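November, evening

Got to the bench at 7:45 and the heating had only just come on, so I kept my coat on for the first while. Rajeshwari Varma had left a note about the Stokley order. They want 125 sets now, up from 45, and they want them before the end of the month. I wrote the new number on the board and started on the parts. Each set gets a round board, a solenoid and a harness, and the bins are the same ones we used for the Thampi job.

Bins, tray and parts at the bench.

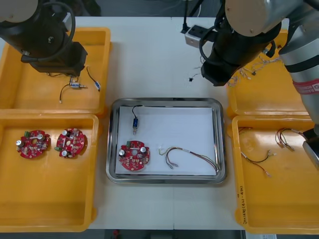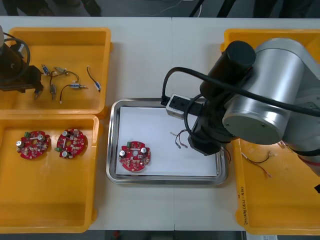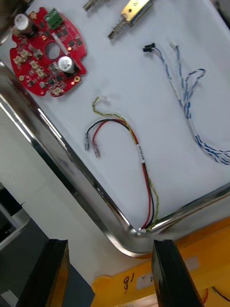
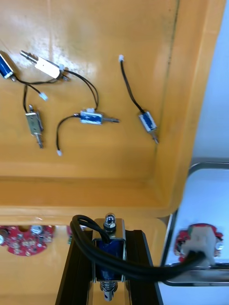
My main trouble today was the packing list. The one Venkatesh Bhat sent over still has the old part names, and it puts the board last, under the harness, where it would get scratched. I rewrote it with the board first. I also added a line about the solenoids, as the leads get into each other when several are in the same bin, and in that last picture one black wire loops up toward the wires of the next one along. I want each lead folded back and tied before it goes in a bag. Ties are in the second drawer, 200 to a pack, and we will need another pack.

Lunch at one, soup from home. Indira Mudaliar came by and asked if the foam inserts were in. They weren't. I called the supplier and got a recording, then called again at three and got a person, who said they would be here tomorrow before noon.

Bagged 18 sets by the time I stopped. Slower than I wanted. My back is sore from the low stool and I should bring the other one up from downstairs. Printed the new list and taped it over the old one. Bus was late, home by seven, rice and eggs for dinner.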